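Open house at Bindgate, quick notes before I forget it all

Typing this fast, dinner's on. I promised a couple of people I'd write up the Bindgate open house and if I leave it till tomorrow it won't happen.

So. Bindgate does robot training for household stuff. Mostly laundry at the moment, some kitchen. They're out in Nustcombe, past the feed store, and if you come in from the highway side you'll miss the turn. I missed it twice. Parking is behind the building. Doors at 11, I got there a good bit after and the coffee was already gone.

Sign in, sticker with your name, then you wait in a hallway with a lot of other people holding sticker backing and nowhere to put it. There was a talk first. Skip the talk if you go next time. Slides about the company, slides about the other company they used to be (Clastby, they split off or got split off, I didn't follow), a video with the sound not working. The guy did his best.

The good part was the sweater demo, which was in the bedroom setup. Real beds, blankets, a window, curtains. We went in small groups and stood against the wall and tried not to breathe on anything. Kwok-wai Kuo ran ours. He works in pairs with another operator, each with these hand-held grippers, and they fold clothes on the bed all day long. No robot in the room for this part! A lady in my group kept asking when the robot was coming and he was very patient about it. The robot learns from the recordings later. People do the folding, with the robot's kind of fingers in place of their own, and the recordings go off to be trained on.

Two fingers, that's all you get. Try it at home with kitchen tongs, I did when I got back and I couldn't even get a sleeve across a t-shirt without dragging the whole thing.

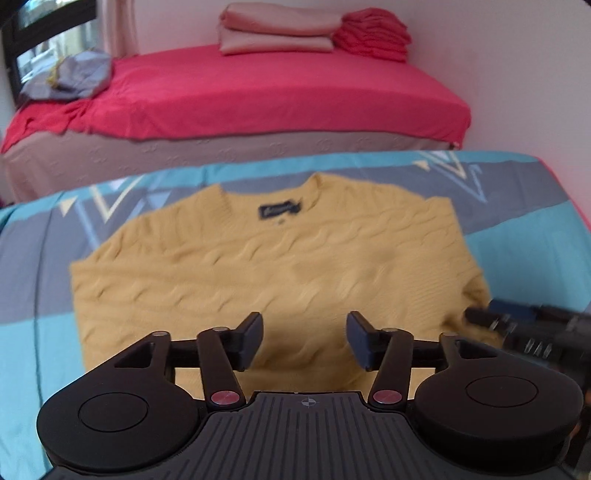 Kwok-wai said sweaters are his least favorite and also the most useful. T-shirts behave. Jeans are heavy but they stay where you put them. A thick knit has opinions. It stretches when you pull, it springs back when you let go, and if you grab too little of it you just get a pinch of fuzz and the rest stays on the bed. Grab too much and you can't see what you've got. He said you learn to go in from the hem and keep your wrists low, and that new people always hold the gripper too high and too tight, like they're trying to win something.

Somebody asked how many times they fold the same one. He said the goal for a garment is 3000 runs before they retire it. 3000! And each one has to start messed up a different way, so half the job is un-folding. There's a whole routine for it, toss, drag, flip, bunch. He told us he goes home and leaves his own laundry in the basket for a week. I beleive him.

Also asked (by me): what happens when you drop it. Answer, you keep going. They keep the fumbles in as long as you recover and finish. If you stop and start over with no finish the run gets tossed. I liked that. I'd have guessed they only wanted the pretty ones.

Some things I scribbled on the back of the handout, no order:

Talking is allowed while you fold but most of them don't.

Shifts are split up so you're never on grippers more than 2 hours straight. Forearms. One of the operators had tape on hers.

They change the bedding all the time on purpose. Plain, patterned, stripes, whatever. So the robot doesn't decide that clothes only exist on one kind of blanket.

Garments come from thrift stores and staff closets. There's a donation bin by the door and I now feel I should've brought something.

A fold doesn't have to be neat. It has to be finished. I want this on a mug. 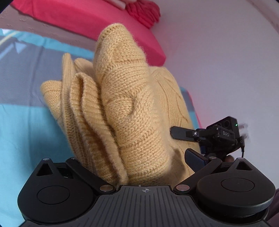 Then we got a turn ourselves, five minutes each, on a practice table out in the hall with dish towels. I was terrible. The squeeze is lighter than you expect and your hand wants to turn in ways the thing won't let it. A kid of maybe ten did a towel in four moves and got clapped for. I got mine in half, sort of, and it slid off the table and I said a word.

After lunch (sandwiches, fine, get the egg one) they had the arm running in the big room, the one they call Iglesias. All the rooms have names, didn't find out why. This was the actual robot doing actual folding from what it'd been trained on. Towels only for visitors. It's slow. Slower than I'd pictured, with long pauses where it seems to be thinking it over and everyone in the room leans forward. It did one nicely. The next one it picked up, put down, picked up, put down, and a man behind me said "same, buddy" and the whole room lost it.

I asked when it'd do sweaters and got a shrug and "when it's ready." Fair enough. I asked if it'd ever do fitted sheets and got laughed at by three engineers at once.

Would I go again, yes. Go early for the coffee, skip the talk, get into Kwok-wai's group if you can. Wear a sweater you dont mind losing, there's a bin. No charge but they cap it at 100 people and it did fill up, there were folks getting turned away at the door when I left. Next one's in June, same place. Sign-up is on a clipboard at the library in town, by the printers, at least that's where I found it.

Ok, pasta's boiling over. More on the arm next time if I can read my own handwriting.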